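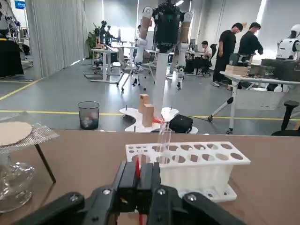 Clekance Two-Arm Bench Set
Made by Drundo
Item no. 3751
Price: $3,294 per arm, sold in pairs
Availability: ships from June
Sold and supported in North America by Tistlow Equipment

Overview

The Clekance is a pair of table-mounted arms for light handling work. Each arm comes with its own base, mounting plate, two-finger gripper and wrist camera. Customers use it for putting away glassware, sorting small parts into bins, and folding or stacking trials. It plugs into a normal wall outlet and bolts to any flat bench top thick enough to take the screws.

Most people who call us about this set want to know one thing: can it do a chore yet, from start to finish, while they do something else? The answer depends on the chore, so we have put our own notes on this page along with the specifications. They come from the demo bench and from customers who agreed to share results.

What it does well now

Picking up rigid objects of known size from a known area. Blocks, closed boxes, plastic cups, sockets, bottles with caps on. If the objects are in the reach of one arm and not piled on each other, the set will clear them into a bin and keep going until the area is empty.

Loading and unloading racks, if the rack doesn't move. Clamp the rack or tape its position on the bench. An upright tube in a rack is a good target for the gripper, and putting it back is harder than taking it out. Expect to spend a morning on the approach angle the first time.

Moving a bin or tray. With both arms on opposite sides, an open plastic bin can be lifted and carried across the bench. Keep the load light and low in the bin.

What it does with someone nearby

Clear glass. Depth cameras have trouble with it, and so do ordinary ones when the bench and the glass are close in tone. A beaker on a brown table may be found on one attempt and missed on the next. We recommend a matte, light-colored mat under glassware, side lighting, and a slow final approach. With those in place the set is useful for clearing a bench after class. Without them it is a demonstration.

Wiping. The arms can follow a flat surface with a cloth or sponge in the gripper. They don't know whether the surface is clean when they are done. A person has to look.

Folding towels. Possible with both arms and a recorded routine, provided the towel starts out flat. Pulling one out of a heap of laundry is still hit or miss.

What we don't sell it for

Cooking over a flame or hot plate. Anything with open chemicals. Ironing. Dishes in standing water, as the wrist is not sealed. Work with children in reach of the arms. Round-bottom flasks without a ring or stand to rest in.

Setting up the bench

The 2 bases mount side by side along the front edge of the bench, with the arms reaching away from the operator. Cables run down off the front. We suggest a cable tray, since a loose cable will sooner or later end up where the elbow swings.

Place the bin where both arms can reach it. People tend to set it far back to keep the work area open, and then one arm has to stretch for every drop. Near the middle is better. Tall items go at the back or in a corner so the upper arm doesn't sweep through them. If you use stands with plates or pads on top, fix the plate down or take it off before the first run.
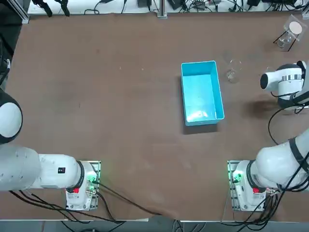
Light blue bin near the middle of the bench, with a small glass beaker beside it.

Teaching a task

Tasks are taught by demonstration. You guide the arms through the job by hand, the software records the motion and the camera views, and you repeat it with the objects in different places. A simple pick and drop can be working the same day. For a mixed bench with several kinds of object, Drundo suggests 1000 recorded runs before you judge the result. That number puts some buyers off. It can be split among several people and the recordings from one bench can be loaded on another, but the second bench should match the first in height, surface color and lighting.

Put some of your recording time into mistakes. Show the arm backing off after a missed grasp and trying again. A set that has only ever seen clean runs will close its fingers on air and carry nothing to the bin.

From a customer

Yurani Carhuamaca runs a teaching lab and has had the set on a side bench for one term:

"I bought it to put glassware away after the last section. For plastic and for tubes in racks it does that and I've stopped checking. For beakers I still stay in the room. It is slower than a student by a lot, but the students have gone home by then. The folding routine I tried once for lab towels and gave up. My advice is to buy the extra finger pads with the first order."

Gripper and pads

The standard gripper has two black fingers and a wide mounting bracket. Finger pads are a wear part. For glass, choose the Fothergill soft pad, which fits the same screws and gives more warning before something slips. It leaves marks on white plastic if the pad is dirty, so wipe pads down between jobs. Soft pads are not recommended for metal parts with sharp edges.

Speed

Slower than a person at nearly everything on this page. Buyers with a shop floor should do the sums before ordering. If a worker now spends a few minutes at the end of a shift sorting fixtures into bins, the set won't pay for itself on that job. If the same sorting goes on all day and the parts don't change, it may. Send us a short video of the work and we will tell you which group you are in.

In the box (per arm)

Arm with base
Mounting plate and screws
Two-finger gripper, standard pads
Wrist camera
Power supply, data cable
Hex keys
Printed quick start sheet

Not included: bench, computer, overhead camera and post, bins, mats, soft pads.

Before you order

Check that the bench doesn't rock. A wobble you can live with when writing will show up as missed grasps. Leave clear space on both outer sides for the elbows, which swing out farther than most people plan for. The bench should not be used as a walkway shortcut while the arms are powered, and the stop button must be within reach of whoever is running the session.

Warranty and returns

Arms and bases are covered for two years. Pads, cables and gripper fingers are not. Unopened sets can be returned for a full refund. Opened sets are accepted back with a restocking fee if all mounting hardware is present. Broken glassware is the customer's responsibility.

Related items

Fothergill soft finger pads, pair
Clekance single arm, replacement
Clekance overhead camera post
Bench mat, matte, light gray
Cable tray, clamp-on

To book a remote demo, use the Tistlow contact form and put item 3751 in the subject line. Tell us what objects you want handled and whether any of them are glass.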